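Reading the rent roll at Kneath Court

I spent most of October going through the sale package for Kneath Court, a garden-style apartment property in Boninport that Wademel put on the market in the spring. I don't own any of it and I didn't bid. I used to underwrite small multifamily loans, and I still read these packages the way other people do crosswords. A few readers asked how I get from the broker's numbers to my own, so I'm writing down the steps for this one.

The property has 16 buildings with 8 apartments in each, all two stories, all walk-up. Every building has the same footprint. The floor plans are two-bedroom throughout, with the end units slightly larger because the stair is on one side only. There is a leasing office, a laundry building and a pool that has been filled in and sodded over. The brochure calls it a green.

The rent roll is the first thing I open. Average in-place rent is $1,154 a month. The brochure gives a "market rent" of $1,731 for a renovated unit, and the whole pitch rests on the space between those two numbers. Subtract and you get $577 per unit per month. The brochure multiplies that by every apartment on the property and by twelve, and prints the result in a box on page two.

I have three objections to the box. First, the higher rent comes from a handful of leases in the two buildings closest to the office, and all of those leases began with one month free. Spread the free month over a twelve-month term and $1,731 becomes $1,586.75. The gap drops to $432.75, a quarter less than advertised, before anyone has bought a countertop. Second, the renovated units have in-unit washers and dryers. The older ones don't have the drain lines for them, and the package has no line for adding those. Third, the box assumes every unit turns over in the first year. The rent roll shows move-in dates, and a good many of the tenants in the back buildings have been there longer than Wademel has.

Next comes "other income," the part of an operating statement where I expect to lose an hour. At Kneath Court it includes late fees, pet fees, laundry, covered parking and something labeled "misc. resident." Late fees are booked when charged. If a tenant doesn't pay the rent and doesn't pay the late fee either, the statement counts the fee as income in one place and writes off the rent in another. I took the late fees out entirely and left the laundry in, at the trailing number. Laundry income will fall as washers go into the units, so a buyer who believes in the renovation should not also believe in the laundry. The brochure believes in both.
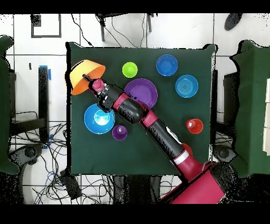
Expenses take longer, and the order matters. I put each line into its own container before I look at the total: taxes, insurance, payroll, repairs, contract services, utilities, turnover, management, reserves. I keep them spread out like the bowl and the other containers on that green cloth, where each one can be reached without going through another. Most of the trouble in a seller's statement is one cost sitting in the wrong container. Wademel has carpet under capital items, below the line. Carpet in a rental apartment is a turnover expense and it recurs. Moving it back up reduced net operating income by more than I expected, and it also explained why the turnover line looked so lean.

Taxes need a separate calculation. The county reassesses on sale, and the statement carries the current bill forward with a small increase. I applied the present rate to the asking price and used that. Some underwriters use a percentage of the price on the theory that the assessor never catches up. I have seen assessors catch up.

Insurance I couldn't settle. The current policy is a blanket one covering Kneath Court along with Gedemden, the seller's other property across the river, and the allocation between them is by unit count. Gedemden is newer and has sprinklers. Kneath Court has neither advantage, so a stand-alone quote will come in higher than the allocated figure. How much higher depends on the roofs, and the roof schedule in the package lists ages for only part of the property. I left the seller's number in and marked the cell yellow.

Delyth Cadwaladr, who taught me to underwrite, read a draft of my sheet and disagreed with me about vacancy. I had used the physical rate from the rent roll. She wanted economic vacancy, which picks up the free months, the bad debt and the two units being used as a model and a storage room. She was right, and I had already penalized the free months once in the rent line, so I had to take that out before putting hers in. If you are following along with your own sheet, check that you aren't counting concessions twice. It makes the property look worse than it is, and that is an error too.

After all that, my net operating income is well under the broker's. At the asking price, the first-year yield doesn't cover the interest rate on any loan I would expect a bank to offer on a building of this age. A cash buyer with patience could make it work by renovating on natural turnover and leaving the long-term tenants alone. A buyer with a short bridge loan could not, at least on my numbers.

Remaining items on my list: the roof ages, the water bill (billed back to tenants in some leases and not in others, with no pattern I can find), and whether the filled pool was ever permitted. I've written to the county about the last one. The records desk closes at 3:30 p.m. and doesn't take requests by phone.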